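Thursday, evening

I write this with a cup of tea and a tired back. Today was the day of the cupboard.

It is the light one with two doors, which Elis Cadwaladr gave me when he moved to Elbridge in August. I wanted to finish it before supper, but I was slow, because I like to check everything two times.

## Afternoon

- Read the notes from Elis again. He writes very small.
- Opened both doors wide and looked at the hinges. They are small metal ones and I find them pretty. The wood is pale with fine lines in it, and it goes well with the patterned carpet - better than I expected.
- Thought a long time about the blue box. I like the bright colour near the pale wood.

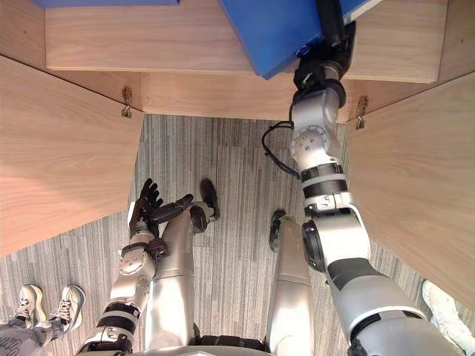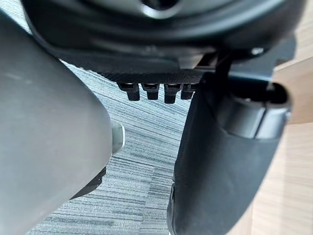

- Wrote a list of what shall live in the cupboard: the winter blankets, the sewing things, and 7 old issues of the Ukia magazine which I can't throw away.

## Still to do

I must ask Elis if there was ever a key. Also I would like paper for the shelves, something plain. The shop in Reuter Street closes early, so I will go in my lunch break.

My sister telephoned at eight and asked why one cupboard takes a whole day. I said it is a big cupboard. Now to bed - the blankets can wait until tomorrow.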